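The State Wants Your Doorbell Footage. It Should Have to Ask a Judge.

By Augustina Zakaria

Every few years a police association discovers that the law is standing between its members and justice. The fix is always a small one, and it always comes with a press conference. The latest version is the bill that would let detectives request home camera recordings directly from the companies that store them, with no warrant, as long as a supervisor signs a form saying the matter is urgent.

I have read the bill. It runs 19 pages, and the word "urgent" is never defined.

Supporters say that's deliberate. Sen. Primo Bortolotti, the sponsor, told reporters at the statehouse that officers "can't be asked to carry a dictionary." Maybe so. But somebody will have to decide what the word means, and under his bill it will be the same department that wants the video. I have trouble thinking of another area of law where we let the person asking also be the person granting.

Current law already has an emergency exception. If a child is missing or a shooter is on the loose, a company may turn over footage right away, and the police explain themselves to a judge afterward. What the bill removes is the explaining. I would like to hear one sponsor say why that part was such a burden.
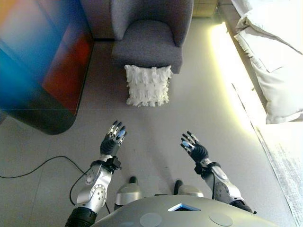

Open hands: a pair of robotic arms over a tiled floor.

The case we keep hearing about is the string of garage burglaries in Matlala, where officers say they waited too long for recordings while the trail went cold. It's a fair complaint, and the people who lost tools and bikes have every right to be angry. But look at what held things up. By the department's own timeline, the warrant application sat on a desk for 3 days before anyone sent it to the court. The judge signed it the afternoon it arrived. If there is a lesson in that, it concerns the desk.

Lindiwe Molefe, a former prosecutor who now defends people in the same courtrooms, put it to me more bluntly. "I asked for hundreds of these," she said. "A decent one takes an hour to write. If you can't fill the hour, you probably don't have a case."

Then there is the matter of what happens to the video once it's handed over. The bill says it may be kept "as long as reasonably useful." Useful to whom? A camera aimed at a front walk picks up the mail carrier, the neighbor's teenagers, and whoever came to dinner and left late. None of them signed up for anything. None of them would be told, either, because the bill has no notice requirement for anyone but the account holder, and even that can be put off twice.
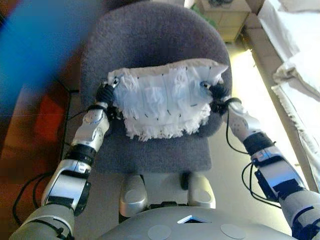 Two robotic arms hold a fluffy white pad to the back of an office chair.

The bill's defenders point to the fine, $1000 for any officer who knowingly files a false request. I looked for who would bring such a complaint and found that it has to come from the officer's own chief. I'll let readers guess how often that will happen.

None of this makes me an enemy of the police. I called them in November when a man was trying car doors on my street, and they came fast and were polite about it. They asked whether I had a camera. I did, and I gave them the recording on the spot – as most people would, and as the law has always allowed. Asking works. So do warrants.

The committee vote is expected before the end of the session. Bortolotti says he has the numbers. Rep. Lungile Naidoo has an amendment that would define an emergency and put a judge back at the end of the process, and so far she can't get a hearing on it. If the sponsors are as sure of their bill as they sound, they can spare her 2 hours.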